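Project report: Sorting small objects into a bin with a learned policy

Course project, robotics software track, February

Our proposal said the arm would "tidy a table without supervision." I wrote that sentence and I no longer believe it. What we have is a policy that puts small objects into a toy trash can often enough to look good in a demo, and a success figure that depends heavily on how you count.

The software has three parts. Stenel records the demonstrations and keeps the camera streams in step with the joint positions. Skelalora trains the policy, which takes the wrist view, the table view and the current joint angles and gives back a short run of joint targets. Nimomov plays those targets on the arm and clips anything that moves too fast. We collected 491 demonstrations and threw out 23 where the two cameras had drifted apart in time. We should have caught that earlier, but the logger only warned about it at the end of a session.

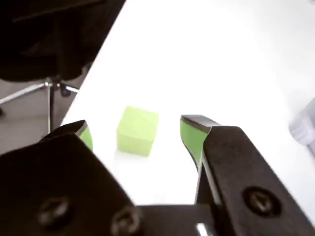
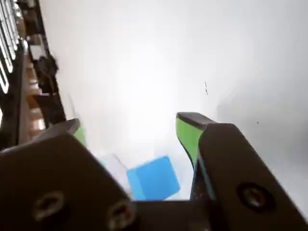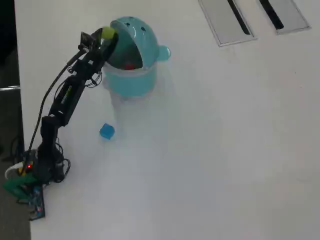
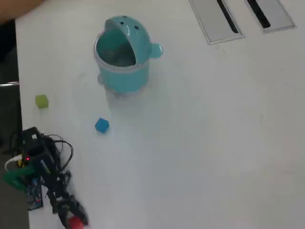 Figure 1. Wrist view (first two) and table view (last two).

The first question I had was whether the policy uses the wrist view at all. Loss curves can't answer that. So we ran it again with the wrist input blanked out, and it still moved toward the right part of the table. It then closed the gripper next to the cube — every time, with full confidence. So the table view seems to handle the reach and the wrist view the last bit before the grasp. That is a guess from one test, and I would not put it any stronger.

Color is the second problem. In the wrist view the gripper pads are green, and one of our cubes is a paler yellow-green. The table washes out to white near the middle. We tried the Szűcs color correction step to pull them apart. It made the images nicer for people and did nothing we could measure for the policy.

Third, the scoring. We ran 7 layouts with 3 tries each. Our script called a try a success if the gripper opened over the bin, which says nothing about where the object ended up. Scored by hand, the result was lower, and that is the one in the results table.

I would also be careful with the word "generalize." All the layouts used the same table, the same bin and nearly the same light. Moving the bin to the other side was never tested, and the slides should say so.

Still open: the gripper check in the scoring script, and a drift warning that shows up during recording.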